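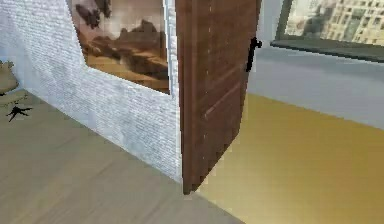 ## Zarora planner FAQ

**What does Zarora do?**
It takes a goal, a map and camera frames, and returns a path or an arm motion. It doesn't drive motors. That's Parnavitz, the controller, and it ships separately.

**Why does the planner refuse a half-open door?**
Default clearance is 60 mm on each side. Lower `door_margin` in the site file, or set the door as movable and let the planner ask for a push.

**Can I run it without hardware?**
Yes. The Flustthorpe scenes load in the simulator with the same topics as a real site. 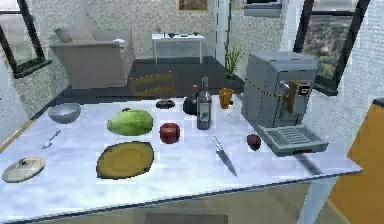
*Render: Flustthorpe scene set, Zarora simulator*

**Objects on a crowded table get merged. What can I change?**
Raise `min_points` from 600 to 2000 first. Dark items standing close together, like a kettle beside a bottle, may still come back as one cluster — turn on colour splitting for those.

**Do I have to label every object?**
No. Unlabelled objects are treated as obstacles and won't be grasped.

**Is the Sproģis format still supported?**
Read only. Export was removed in February. Run `zarora convert` on old files and keep the originals.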